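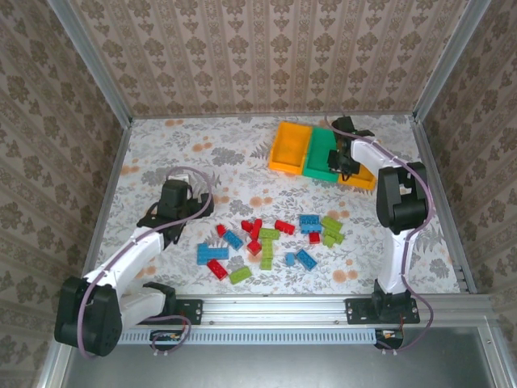
Haiyan Cai wrote back after the first release to ask why the tunings were listed by string order and not by pitch, as a washboard bass or a one-string diddley bow has no order to speak of. The tuning column has been redone on that basis. It now gives the open pitch of each string, lowest first, and a separate column says which side of the neck the lowest string is on.

Boychuk Home-Made Instruments, data card, version 3

Contents

The collection holds short audio recordings and written notes for 62 home-made stringed instruments. Most are played with a slide or plucked with the thumb. There are tin-can fiddles, biscuit-tin banjos, tea-chest basses, several one-string instruments built on a plank, and a few dulcimers made from shelving and fence wire. Instruments made from bought kits are left out, even where the owner changed the kit a great deal.

Each instrument has its own folder. The folder name is a short code followed by the body type, for example calar-tin or lenow-chest. Calar and Lenow are the two places where the recordings were made. Calar is a front room with a carpet and heavy curtains. Lenow is a stone outbuilding with a hard floor, and you will hear the room on everything recorded there.

What is in a folder

open.wav: every open string, plucked once and left to ring until it dies away.
scale.wav: one octave up and down on the highest string, or as much of an octave as the neck allows.
tune.wav: a short tune chosen by the player.
notes.txt: body, neck, strings, bridge, tuning, and anything the maker wanted to add.

Three folders have no scale.wav. Two of these are tea-chest basses where the player bends the pole to change the note and could not settle on a scale. The other is a fiddle whose bridge collapsed during the session. It was not repaired in time.

Recording

All files are mono WAV. A single microphone was set level with the bridge. No compression or equalisation has been applied. Files were trimmed at the start and end, and the noise of people sitting down was cut where it did not overlap with the playing. Some of the Lenow recordings have rain on the roof.

Levels differ between folders. A biscuit-tin banjo is much louder than a plank with one wire on it, and we kept that difference. If you want matched levels you will need to set them yourself.

Notes on the notes

The makers wrote their own, and spelling has been left alone. String gauges are given only where the maker knew them. Several used fishing line, picture wire or whatever was in the shed, and the entry says so. "Scale length" means nut to bridge in millimetres, measured by us with the instrument strung to pitch. Movable bridges were measured where the player had them on the day.

Dates of making should be treated with care. Anything marked "before 2000" is the owner's recollection, usually for an instrument that came down through a family.

Changes

Version 3: tuning column redone as described at the top. Seven body types merged into four. Wrong channel removed from lenow-chest.
Version 2: notes.txt added for the dulcimers.
Version 1: first release, audio only.

Known problems

The tune in calar-tin stops early. The player lost the thumb pick and did not want a second go.
Two folders from Lenow have a hum at mains frequency.
Tune titles are as given by the player. The same tune turns up under different names, and one title is used for two different tunes.

Use

You may copy, edit and share the recordings for study, teaching or your own music. Please credit the Boychuk collection and name the folder. The players agreed to this before recording. Do not sell the files on their own as a sample pack.

The index is built with a small script called Dostivik, kept in the tools folder. It reads every notes.txt and writes a single table. Run it again if you change any of the notes. It will stop at the first file with a missing tuning line and print the folder name.

Corrections are welcome, particularly to tune titles. Send the folder name and the line you think is wrong.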